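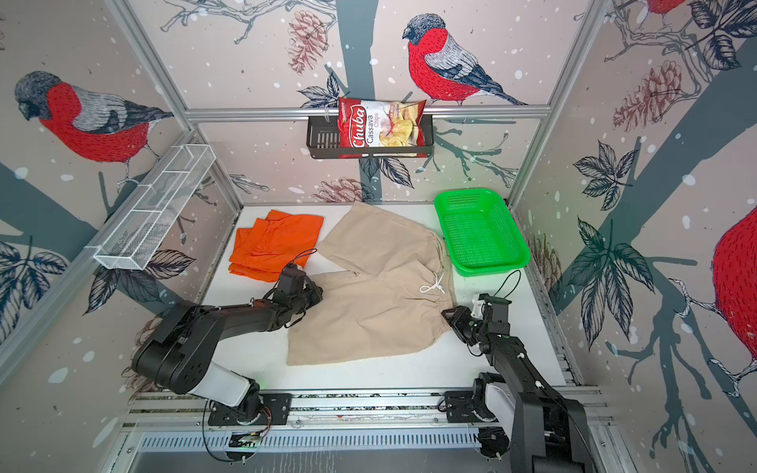
Minutes, folding rig build, October 31, 2019, Rakivard workshop. Wanda Mercado opened with the state of the build. Both arms are now on the aluminum rail and the white floor is in. Ľubomír Krajčí wants the near gripper clearance checked with the beige shorts laid flat in the middle, waistband toward the right arm, before any motion script is changed. The drawstring stays tied in a bow for all runs until further notice.

**Present:** Mercado, Krajčí, Juniper Pettigrew, Arlo Baptiste. Apologies from Lucinda Schumacher.

**1. Minutes of the August meeting.** Accepted with one correction: the rail was paid for by Baptiste and he has been paid back.

**2. Cables.** Pettigrew reported that the left gripper cable drags on the forearm at full reach. Agreed to add a clip at the elbow and leave more slack at the wrist.

**3. Folding runs.** 243 logged so far, target 400. Krajčí asked for the next 20 to be shorts only. Agreed.

**4. Walls.** Baptiste asked if the bullfinch wallpaper should be covered with plain board. Mercado against, Pettigrew had no view. Left as is. To be looked at again if the camera loses track of the orange garment.

**5. Money.** Almost $20 left in the parts jar. Drevo invoice still unpaid.

**Actions**

- Pettigrew: cable clip
- Krajčí: clearance check, then shorts runs
- Mercado: pay Drevo
- Baptiste: ask Schumacher for the spare base clamp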